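Tabletop Cell Rules: Frequently Asked Questions
Flalia Robotics Lab, Sakcombe site. Updated October 2024.

Who can run the arm?
Anyone who has done the two-hour induction with Slavica Dumitrescu. Inductions lapse after 36 months.

How fast may it move?
Keep to the low speed setting whenever a person is within reach of the table. Full speed needs a second operator at the stop button.

What can I put on the table?
Light objects with no sharp edges. Blocks, soft balls and cardboard boxes are all fine. Nothing made of glass, and no liquids.

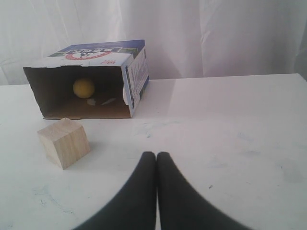
Boxes need a little more care. Approach an open box from the front, and close the fingers only when the tips are clear of the side walls. If the arm touches a wall, stop and back out by hand control.

Can I reach in to move something?
Only after pressing stop and waiting for the light to go out. Pausing the program is not enough.

How often is the gripper checked?
Every 8 weeks, and after any hard contact. Write it in the log.

Who do I report a problem to?
Dušan Babić, before the next run.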